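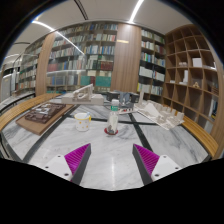
A marble-topped table with a mug and a bottle, bookcases behind.

I own a small amount of stock in a company called Plornel. It makes valves and fittings for commercial kitchens, and I bought it years ago for the dividend. In December the board said it would cut that dividend in half and spend the money buying back its own shares instead. I have spent a few evenings reading the filing and trying to decide what I think.

The case for buybacks is simple enough. If a company has more cash than it can use, it can hand the cash to the owners in one of two ways. It can pay everyone a dividend, or it can buy shares from whoever wants to sell. With the second option the people who stay end up owning a slightly larger piece of the same business. They also don't get a tax bill for it that year. On paper the two come out nearly the same before taxes, and the buyback comes out a bit ahead after.

That is the textbook version, and I have no argument with it. My trouble is with the price. A dividend is worth what it is worth no matter where the stock trades. A buyback is a purchase, and a purchase can be a bad one. Plornel was trading at 10 times earnings when I bought in. At that price I would have been glad to see the company buying. It did almost none. Now the shares go for 47 dollars, well up from where I started, and suddenly the board has found its appetite.

I've seen this before with Fladico, which I held for eight years. Fladico bought stock heavily when business was good and the price was high. Then orders dried up, the price dropped, and the buying stopped the same quarter. Two years later the company had to sell new shares to pay down a loan, at well under what it had paid to retire the old ones. I worked through the annual reports afterward with a pencil. The owners who stayed would have been better off if the cash had sat in a checking account.

The share count is the other thing I look at, and it's on the front page of every report. Companies like to announce how much they spent on buybacks. They are quieter about how many shares they gave to managers the same year. Plasutero, which I sold, spent more than four years announcing one program after another, and at the end of it the count was almost flat. Most of the money had gone to soaking up stock awards. You can call that a cost of keeping good people, and maybe it is, but then it should be talked about as pay.

Plornel is better on this point. The count did go down last year, though by less than I expected from the press release. The filing also says the chief executive's bonus depends partly on earnings per share. A buyback raises that number without one more valve being sold. I don't assume bad motives. I would still like the target to be adjusted for it, and I wrote to investor relations to ask whether it will be. So far I have a form reply thanking me for my interest.

There is a good example to set against all this. Ghaffari, a trucking supplier I have followed but never owned, publishes the highest price it is willing to pay for its own shares and updates it once a year. When the stock is above that line, the extra cash goes out as a special dividend. When it is below, they buy. I don't know if their number is right, but an owner can read it and disagree with it.

For now I'm keeping the Plornel shares. The debt is low and the business is fine, and selling would mean paying tax on the gain. The smaller dividend does matter to me – it covered our home insurance most years – so I will have to move something else around. I'm going to vote against the pay plan at the annual meeting. My holding is too small to change the result, but the card comes in the mail anyway and it takes a minute to fill out.

The next quarterly report should show what they paid on average for the first batch. I'll post the figure when I have it.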